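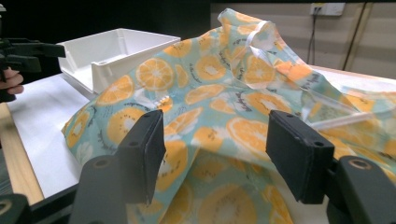
Why Did the Gripper Let Go?

A gripper is the part of a robot that does the work of a hand. Many grippers have two fingers that face each other, with a flat pad at the end of each one. When the fingers close, the pads press on an object and hold it.

Hard objects are fairly simple to hold. A block stays the same shape when it is squeezed. Cloth is more difficult. It folds, slides and bunches up, and a printed pattern such as orange slices and leaves can look different with every crease.

What Went Wrong at Istumura

In March, the Istumura learning center tested a gripper called Drileo. Its task was to lift a piece of cloth and place it in a tray. Drileo tried the task 749 times. In 321 of those tries, the cloth fell before it reached the tray.

The test was stopped, and the staff looked for the fault. They found two causes.

The first was a worn pad. One pad had become smooth, like the sole of an old shoe, and it could no longer grip well.

The second was a mistake in the instructions given to the machine. Drileo was told to stop closing as soon as its pads touched something. With thick folds of cloth, the pads touched the outer layer first. The fingers stopped too early, and the folds slipped out.

How It Was Repaired

Both pads were replaced. The instructions were changed so that the fingers press a little longer before lifting. Pads are now inspected every 6 weeks.

Staying Safe Near a Gripper

Keep your fingers, hair and sleeves away from the pads.
Do not pull on an object that a gripper is holding.
If something falls, leave it there and tell an adult.
Ask where the stop button is before a machine is turned on.

Word to Know

Fault: a problem in a machine or its instructions that keeps it from working as it should.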